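Notice to Residents of the Lower Harbour Concerning the Bell

The Harbour Office at Samcombe has received a number of letters regarding the bell at the end of the long pier, and wishes to set out its position for the benefit of all residents, leaseholders and holders of winter moorings.

The bell was given to the town by the owners of the Iltarar, a coasting vessel which sheltered here during a gale and left in better weather. A deed of gift was drawn up at that time. It states that the bell shall be rung at dusk by the officer on duty, that it shall be struck 4 times, and that it shall not be rung on any other account. The deed gives no explanation for these terms and the Office has never sought one. The owners dissolved their company in the following year, and letters sent to their last known address were returned.

For as long as records have been kept, the bell has been rung as the deed requires. The entry in the duty book is always the same: the hour, the state of the tide, and the words "bell rung". In March the entry for one evening was followed by a further two words, in the same hand, which read "bell answered".

The officer concerned was asked to explain this entry. It was stated in reply that after the fourth stroke there had been a pause, and that another bell had then sounded from the direction of the Wodetti bank, 2 miles out, striking four times and stopping. The officer had taken it for an echo. The officer had rung the bell at Samcombe every third evening for 11 years and had not heard an echo before.

The Office made the usual enquiries. There is no buoy on the Wodetti bank. A buoy was proposed, and a sum of money set aside, but the bank moves and the surveyors would not agree on a position. No vessel was reported at anchor that evening. The lightkeepers' log for the same hours records light airs, good visibility and nothing heard. The officer was thanked and advised that remarks in the duty book should be confined to matters within the harbour limits.

On the following evening the bell was rung by a different officer, who made the customary entry and then added the same two words.

It was at this stage that residents began to gather on the pier. The Office has no objection to the public use of the pier before nine o'clock, and no charge has been made. It is nevertheless obliged to point out that the railings on the seaward side are old, that the planking is slippery after rain, and that on one evening in April the number of persons present was put by the pier master at 1,000, which is greater than the number of persons living in the Lower Harbour. Those attending are asked to leave the steps clear for the crews of working boats.
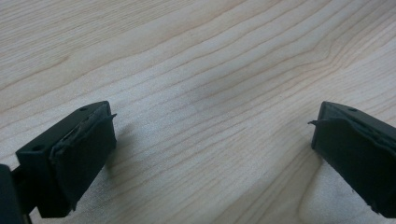 A meeting was held in the upper room of the Office to consider what should be done. Three courses were put forward. The first was to continue as before. The second was to suspend the ringing until the matter had been looked into, and this was found to be contrary to the deed. The third was to send out a boat.

The launch Zeman was accordingly made ready and left the inner basin an hour before dusk with a crew of three. Her instructions were to lie off the southern edge of the bank with her engine stopped, to listen, and to return. The weather was settled. Those on the pier could see her riding light throughout.

The bell was rung at the proper time. It was answered. Persons on the pier agreed that the sound came from beyond the launch, and a little to the left of her. The crew of the launch reported on their return that they had heard the Samcombe bell very plainly, and that they had then heard it a second time, from the same direction, which is to say from the town. They had supposed that the officer had made an error and rung it twice. They had heard nothing from the sea.

The coxswain's written report runs to a single page. It gives the soundings taken and the fuel used. At the foot it is noted that while the launch lay with her engine stopped, all three of the crew had felt that they were being waited for, and that the feeling was not a disagreeable one. The Office has accepted the report and filed it.

Residents have asked whether the bell may be rung five times, in order to see what would follow. The terms of the deed do not allow it. Residents have also asked whether the bell may be left unrung for one evening, and a similar reply has been given. A letter from the infants' school enquired whether the other bell might be lonely - the Office regrets that it is unable to comment, but has passed the letter to the officers on duty, who have pinned it up beside the tide tables.

The position is therefore as follows. The bell will be rung at dusk, as it has always been. The duty book has been ruled with an additional column. Anyone hearing the second bell at an hour when the first has not been rung is asked to note the time and the direction of the wind, and to report to the Office by the side door, where a lamp will be left burning.

Winter moorings fall due at the end of October.

The Harbour Office, Samcombe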